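Section 4: Sorting Cloths by Color

We get one question more than any other: can the arms do a real household chore yet? Sorting cloths is our favorite answer, and it's a "partly." Wamham 2 will pick a cloth out of a tangled heap and carry it to a bin on its own, and the first time you see it manage that you'll grin. It's slow, though — you'd beat it easily by hand. It also can't fold anything you'd want to put in a drawer.

Before you start

You need two clear bins and a mix of green and orange cloths. Ferenc Szilágyi wrote this routine and tested it over 235 runs. In 214 of them every cloth ended up in the correct bin.

1. Set one bin near the rear edge of the table and the other near the front, at opposite corners.

2. Drop the cloths in a loose pile between the arms. Don't smooth them out! Peaks and corners give the gripper something to pinch.

3. Start each bin with one cloth of its color. Wamham reads these as its targets.
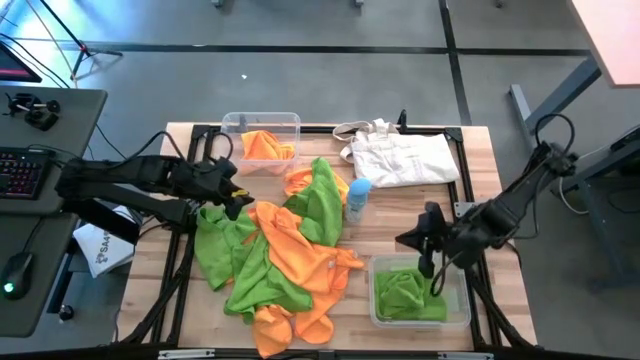 Figure 4-1. Mixed pile between the arms, one color started in each bin.

Note: Bottles and bags may stay on the table if they lie outside the pile. Wamham treats them as obstacles and plans around them.

4. Open the Trunard panel, choose Sort, and set speed to 80 for the first run. You can go as high as 700 later, but missed grabs climb quickly up there.

5. Press Start and keep your hands clear of the table until the status light goes steady.

CAUTION: Never reach in to free a snagged cloth while the arms are powered. Press Stop first and wait for both arms to settle.

6. Check for strays when the run ends. A cloth lying crumpled by itself between the bins is the usual leftover, and Wamham often picks it up on a second pass. Keep spray cans upright and away from the bin rims — a moving gripper can tip a tall one.

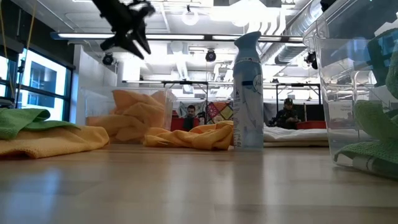
4.1 If the gripper comes up empty

Lift the pile by its middle, let it fall, and press Resume. If it misses three times in a row, lower the speed and recalibrate (Section 6).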